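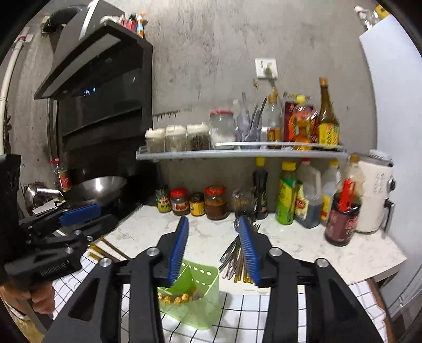

Pads of the middle gripper on the green caddy, second gripper coming in from the left.

privullow-phases

Phase labelling and gap checking for two-gripper tabletop recordings. The package reads a recording, finds the points where each gripper closes or opens, and writes out a list of phases: approach, contact, hold, carry, release, idle. The output is a plain text file with one line per phase, which the Nurnell planner and the Kavness viewer both read without conversion.

The test set that comes with the package is chopstick sorting. Chopsticks start on the counter or the cloth and end in a perforated plastic caddy. We picked it for the thin objects and the bad grasp signals they give. If the thresholds work on these, they usually work on spoons and pens too.

Status

Usable. The file format is frozen. The command line options are not, so pin a version if you script against them.

What is in the test set

292 recordings, hand labelled. 1,648 phases in total across both grippers. Held-out recordings are listed in holdout.txt and should stay out of any threshold tuning.

Each recording has colour video from the gripper camera, jaw opening in millimetres, a six-axis pose for each gripper and a label file. There is no depth and no force signal. Contact is inferred from jaw opening and from the pad region of the image, which is where most of the errors come from.

Installing

Unpack the archive, go into the folder and run the setup script. Python 3.8 or later. The video reader needs ffmpeg on the path. On the shared machines load the Wróbel module first, otherwise you get the old codec and the frame times drift.

Running

phases run INPUT --out labels.txt
phases check labels.txt
phases view INPUT labels.txt

The run step does the labelling. The check step looks for gaps, overlaps and impossible orders, such as a release with no hold before it. It exits with code 4 if it finds any. The view step opens the recording with the phases drawn underneath as two coloured bars, one per gripper.

How a phase is decided

Jaw opening is smoothed, then differenced. A closing movement followed by a steady opening above zero is a candidate hold. For thick objects this is enough. A chopstick leaves the jaws almost shut, so the steady value sits very close to the empty value, and the image check has to decide between them.

The image check crops the area between the pads and compares it with an empty-jaw crop taken at the start of the recording. It runs on every frame of a candidate hold, and the majority wins.

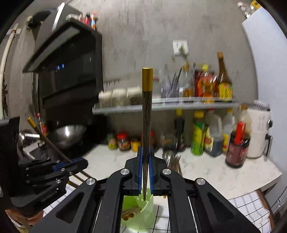 Hold phase: one chopstick upright in the jaws, tip over the cup. The other gripper has its own.

The two grippers are labelled separately. Nothing in the code assumes they take turns, and both can be in hold together. A handover is written as two overlapping holds – there is no special label for it.

Known problems

Motion blur. Fast wrist turns smear the pad crop and the image check falls back to the jaw signal alone. These phases carry the flag B in the last column.

Wide-open jaws against a patterned surface. Thin dark grid lines running between the pads can look like a thin object. Raising pad_edge_min to 3 removes most of the false contacts, at the cost of a few real ones.

Pushing. Pads may rest on the caddy without anything being picked up. Such stretches are labelled contact, and the planner should not treat them as the start of a grasp.

Idle against approach. The line between the two is a speed threshold and fairly arbitrary. Expect the start of an approach to move by a few frames if you change the smoothing window.

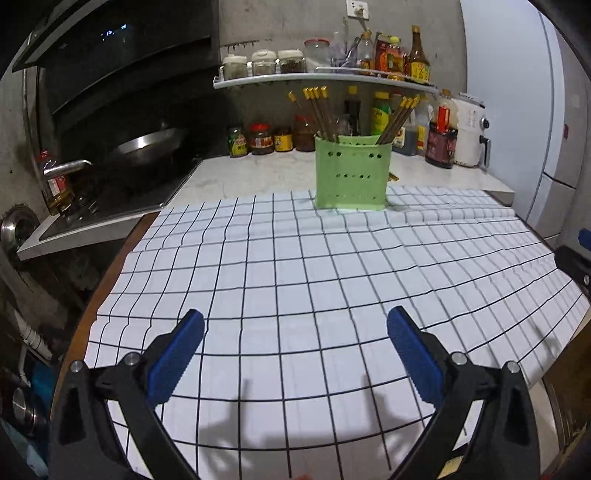 Dorota Walczak would drop the idle label altogether: the planner throws it away on loading, and it accounts for most of the disagreement between labellers. Her patch is on the branch no-idle. It passes the check step but breaks the viewer, which expects the bars to be continuous. We are leaving idle in for now. Anyone who wants it gone can pass --merge-idle, which folds it into the next approach.

Changes

Last updated Friday, March 11, 2022. Label files made before the September release use the old column order. Run phases upgrade on them once and keep the originals.

Questions and bad labels go to Ehsan Mahmoudi. Please send the recording name and the frame range.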